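Quiénes somos

26 de septiembre
Por Thodoris Kalogeropoulos

Cuando alguien nos pregunta a qué se dedica Trinbridge solemos tardar más de la cuenta en responder, y pedimos disculpas por adelantado si esta página también se alarga un poco. La versión corta es que escribimos software para brazos robóticos: la parte que mira, la parte que decide y la parte que mueve. Los brazos los fabrican otros, y muy bien por cierto. Nosotros llegamos después, con el portátil debajo del brazo y muchas ganas de probar cosas.

Empezamos en Brosside, en una oficina de 84 metros cuadrados encima de una imprenta, con una mesa, dos sillas y una calefacción que tenía opiniones propias. Nuestro primer encargo fue un planificador de trayectorias para una línea de envasado, y de aquel trabajo nació Moroz, que sigue siendo el corazón de todo lo que entregamos. Moroz calcula movimientos para dos brazos que comparten el mismo espacio, de modo que ninguno tenga que esperar sentado (es un decir) a que el otro termine. La primera versión era lenta y tenía un gusto inexplicable por los rodeos, pero le cogimos cariño enseguida, y todavía guardamos en el repositorio los comentarios que nos dejábamos unos a otros de madrugada.

Más tarde vino Gemau, nuestra herramienta de percepción y anotación. La hicimos para nosotros, porque estábamos cansados de revisar grabaciones con cuatro programas distintos, y un cliente que la vio por encima de nuestro hombro durante una visita nos pidió una copia esa misma tarde. Gemau sincroniza las cámaras con las posiciones de las articulaciones, permite marcar los contactos a mano o aceptar los que propone el modelo y, lo que más nos agradecen, deja volver a cualquier momento de un ensayo sin perder el hilo. En el archivo interno tenemos ya 2289 episodios revisados, con sus notas, sus dudas y alguna que otra discusión por escrito.

De todo lo que hacemos, lo que más nos gusta son los objetos blandos. Una caja rígida se deja querer; la tela, en cambio, cede, se arruga y cambia de forma en cuanto la tocas, y ahí es donde un planificador demuestra si sabe adaptarse o si solo sabía repetir. En ello estamos desde la primavera y en ello seguiremos una buena temporada.

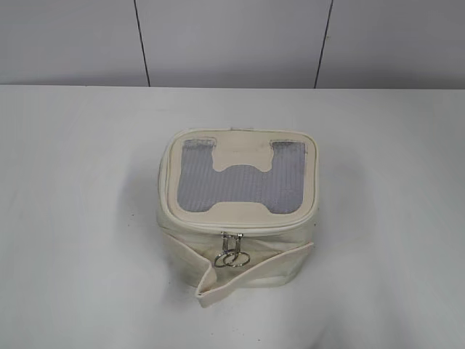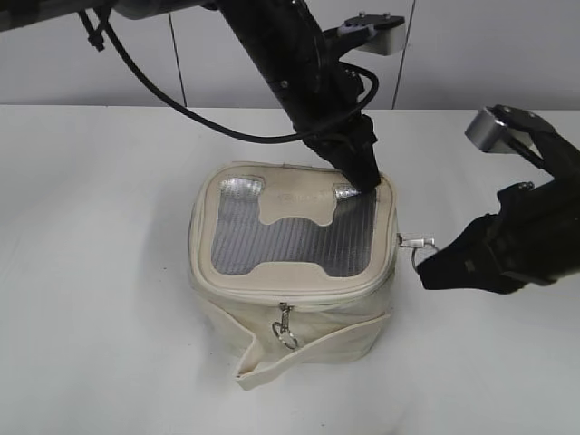 El control de dos brazos es, para nosotros, sobre todo un problema de reparto: quién sujeta, quién actúa y en qué momento conviene cambiar los papeles. Moroz trata cada contacto como una restricción que puede aparecer o desaparecer durante el plan, y recalcula lo que queda por delante cada vez que una de ellas cambia. Con una bolsa de lona como la nuestra, una pinza apoyada en la esquina de la tapa y la otra cerrada sobre la pequeña lengüeta metálica del lateral son dos contactos muy distintos, y el controlador les asigna rigideces distintas: firme el primero, bastante más dócil el segundo. A Gemau le toca una tarea igual de delicada, que es encontrar el borde de una tapa clara sobre una mesa blanca, y confesamos que nos ha dado más de un disgusto y también alguna de las mejores sobremesas del año.

Nos gusta trabajar cerca de quien va a usar lo que escribimos. Cada proyecto tiene a una misma persona de referencia desde la primera llamada hasta la última actualización, y la documentación la redacta quien ha escrito el código, con paciencia y en un castellano que se pueda leer. En octubre publicaremos la nueva guía de integración de Moroz, que va por unas 74 páginas y todavía crece, y abriremos otra vez las puertas de la oficina a estudiantes que quieran pasar una mañana con nosotros, trastear con el simulador y hacernos todas las preguntas que se les ocurran. Si te apetece venir, escríbenos unas líneas contándonos en qué andas y te contestaremos con las fechas disponibles.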